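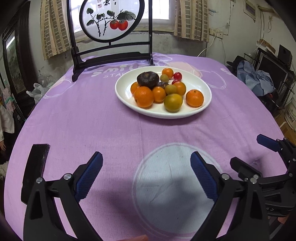 A plate of mixed fruit on a purple tablecloth, seen from a hand-held gripper. Skilel's new release covers labeling and replay of recordings of this kind.

Skoveo has released version 2 of Skilel, its software for turning hand-held gripper recordings into training data for robot arms. The update went out to existing users in September.

The main change is in how the program tracks the gripper's position. Earlier versions lost track when the view was filled by a plain surface such as a tablecloth, and users had to trim those clips by hand. The new tracker fills short gaps using motion sensor data and flags longer ones for review.

Skoveo tested it on 2147 recordings of fruit sorting and table clearing. Of those, 212 were flagged, and 14 had to be thrown out, said Jintana Klinhom, who leads the perception team.

"Small round things close together were the hard part," Klinhom said. "The old labels would jump from one fruit to the one next to it."

A planning add-on called Treker now checks each recorded path against the joint limits of the target arm before training starts. Ladi Isah, an engineer at Ikonen, said her group had been doing that check with its own scripts and plans to drop them.

Support for two-gripper recordings is still marked as a test feature. The old file format will continue to open in the new version, but files saved in it cannot be read by earlier ones.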